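Gamecontroller reinigen, ohne sie gleich zu zerlegen

9. Oktober 2020

Es gibt Menschen, die reinigen ihre Controller nach jeder Runde. Ich kenne keinen davon. Bei uns meldet sich der Pflegebedarf, wenn die A-Taste nach dem Drücken erst einmal unten bleibt und überlegt. Auf Hererico steht dazu eine Anleitung, die mit dem Satz »Gehäuse öffnen« beginnt. Das lassen wir heute, die Schrauben sind winzig und mein Teppich ist hochflorig.

Was man braucht

Isopropanol (mindestens 70 Prozent), Wattestäbchen, ein paar Zahnstocher aus Holz, ein Mikrofasertuch und eine weiche Zahnbürste, die danach nicht mehr ins Bad zurückkehrt. Das Spezialset von Wultton habe ich ebenfalls besessen. Es enthielt Wattestäbchen.

Schritt 1: Strom weg

Controller ausschalten, Kabel abziehen, bei Modellen mit Batteriefach die Batterien herausnehmen. Wer das vergisst, startet beim Wischen die Konsole und kauft mit etwas Pech auch noch etwas.

Schritt 2: Unterlage und Reihenfolge

Alles kommt auf eine Fläche, auf der man es wiederfindet. Ein niedriger Tisch oder ein Hocker mit Decke reicht. Bei mehreren Geräten nimmt man sich immer nur eines vor, sonst putzt man eines zweimal und das andere an Weihnachten.

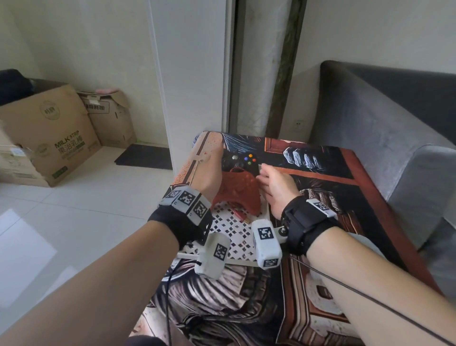 Beim roten fängt man besser an, meinte Fukham in den Kommentaren, auf rauen, schon etwas abgegriffenen Schalen sitze der Dreck nämlich fester und man habe am Anfang noch Geduld. Dem schließe ich mich an. Strukturierte Oberflächen mit der trockenen Zahnbürste in kleinen Kreisen abbürsten, danach mit dem leicht angefeuchteten Tuch hinterher. Glatte Schalen brauchen nur das Tuch.

Schritt 3: Die Fuge

Zwischen den beiden Gehäusehälften lebt eine graue Masse, über deren Herkunft man in Mehrpersonenhaushalten nicht sprechen sollte. Zahnstocher flach ansetzen und an der Naht entlangziehen, nicht hineinstechen. Das Ergebnis auf Küchenpapier abstreifen und nicht herumzeigen.

Schritt 4: Tasten und Sticks

Wattestäbchen in Alkohol tauchen, ausdrücken, um jede Taste herumfahren und sie dabei mehrmals drücken. Bei den Sticks den Hebel zur Seite legen und den Rand darunter abwischen, einmal rundherum. Tropfen darf nichts. Bei bedruckten Tasten erst an einer unauffälligen Stelle probieren, sonst hat man bald sehr saubere Tasten ohne Buchstaben.

Schritt 5: Trocknen lassen

Eine halbe Stunde liegen lassen, dann Batterien rein und jede Taste einmal testen. Klemmt es weiterhin, war es vermutlich Limonade, und die Schrauben sind doch dran. Nächste Reinigung laut Kalender: Dezember.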